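Search this site Enter keywords Go

Marking a Tabletop Grid with Tape

A taped grid is a cheap way to give every small object on a table a known place. You can lay one out in an afternoon with kraft paper, a roll of blue tape and a long straightedge. The instructions below are for a full table. For a smaller surface, use fewer cells and keep the cells the same size. 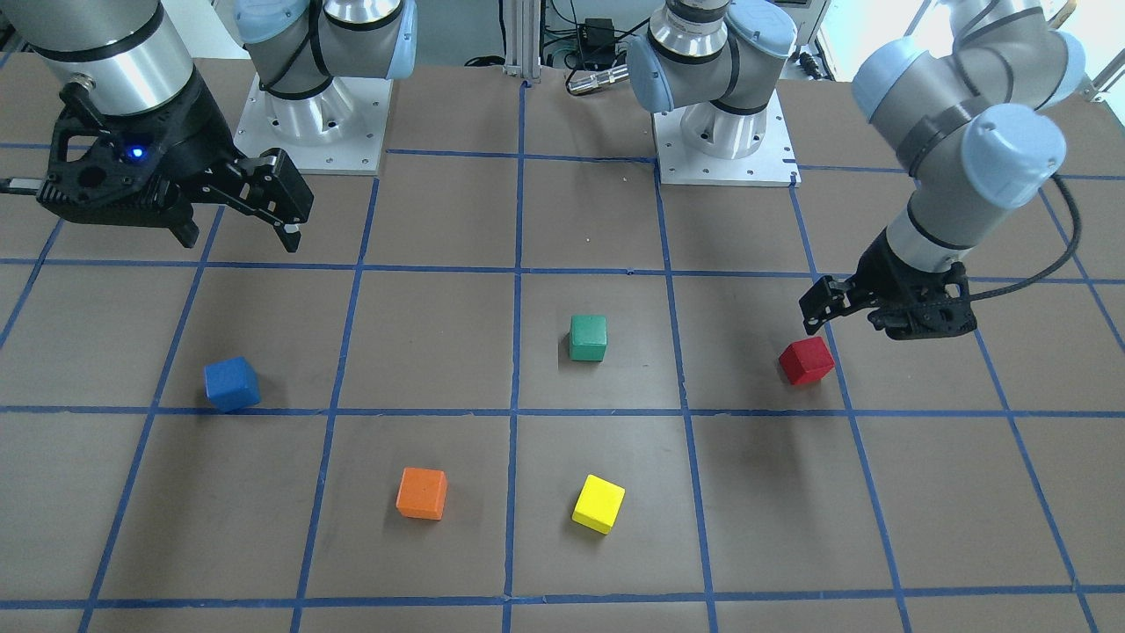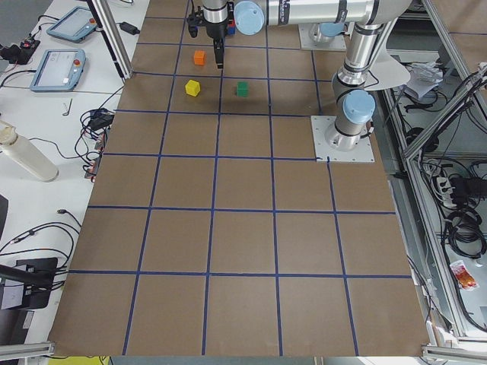 Brown and blue grid with small colored cubes.

What you need

Brown kraft paper, the heavy kind sold on a roll
Blue tape, one inch wide or narrower
Double-sided tape for the edges of the paper
A metal straightedge at least as long as the short side of the table
A carpenter's square
A soft pencil
A sharp utility knife
Small cubes in several solid colors

Paper weight matters more than brand. Thin wrapping paper ripples when you pull tape off it, and the ripples stay. We have used Sidport heavy kraft for the last few tables. A roll lasts a long time if you store it standing on end.

Preparing the surface

Clear the table and wipe it down. Let it dry completely. Anything bolted to the table should be in position before the lines go down. If it goes on top of the paper, mark its outline in pencil and cut the bolt holes with the knife before you tape anything.

Roll the paper out with the curl facing down. Leave two inches extra on each side and let it rest overnight with books on the corners. In January our shop is dry enough that the paper shrinks a little by morning, and it is much easier to trim then than to fix later.

Run double-sided tape along one long edge and press the paper onto it. Work toward the opposite edge, smoothing with your forearm. Do not pull hard. Fasten the other long edge, then the short ones, and trim the excess.

Drawing the lines

Pick one corner as your starting corner and write a small S there in pencil. Take every measurement from that corner. If you measure each cell from the one before it, small errors add up and the last column will be visibly narrow.

Our cells are 200 mm on a side, measured from the center of one tape line to the center of the next. Make a tick every 200 mm along both long edges, then along both short edges. Join the ticks with light pencil lines. Check a few crossings with the square before going on.

Laying the tape

Start with the long lines. Stick down the first few inches, pull out enough tape to reach the far side, hold it just above the paper and lower it along the pencil line. It takes two people to do this well on a long table. Tape stretched tight will creep back over the next few days and lift at the ends, so keep it only snug.

When all the long lines are down, lay the short ones across them. Let the tape overlap at the crossings. Colm Hayes cuts his crossings flush so there is no double thickness, and his tables look better than mine, but a slip of the knife goes through the paper and I no longer bother.

Rub each strip down with the back of a spoon. Trim the ends at the edge of the paper.

Choosing the cubes

Use cubes that fit well inside a cell with room on every side. Solid colors are best. Red, green, yellow, orange and blue are all easy to find. Look at the blue ones next to your tape before you buy, and go a shade lighter or darker if they match too closely. Orange and red can also look alike under warm bulbs.

Unpainted wood gets lost on brown paper. If you paint your own cubes, use a matte finish and sand the edges lightly first. Two thin coats are enough.

Naming the cells

Letter the columns and number the rows, beginning at the S corner. Write the labels in the margin and leave the cells bare. Keep a copy of the layout on a sheet of paper near the table with the cell names filled in, so that a starting arrangement can be written down as a short list such as B2 green, C4 yellow.

Upkeep

Brush the paper off with a dry cloth. Water leaves rings. Replace lifted tape one whole strip at a time, since patches never line up. When the paper itself gets scuffed, take everything up and start over with a new sheet.

Contact | Copyright Trokance Workshop Notes | Back to top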